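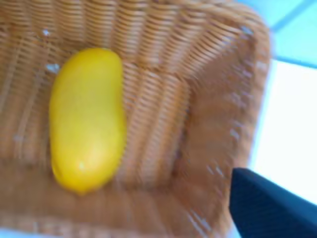
Yellow fruit in a wicker basket, from the wrist camera.

I keep hearing that we need more examples. More! At Ileck we have 770 for the basket job, and I'd happily trade most of them for 160 where the person driving the arm took a bad approach and had to fix it. Smooth runs all teach the same lesson (go there, close, lift), and then the arm drifts a little off line and has no idea what to do next.

Soft stuff is where I get really stubborn. 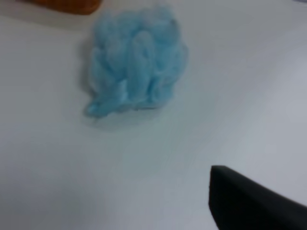
Dukell wrote back that messy examples just teach messy habits, and that 27 clean ones beat any pile of fumbles. Okay, fair, I've seen that happen too. But a recovery isn't a fumble, and I'd label the two separately before throwing either away. We're trying it on the next batch in March, blur and all, and I'm keeping the ugly ones.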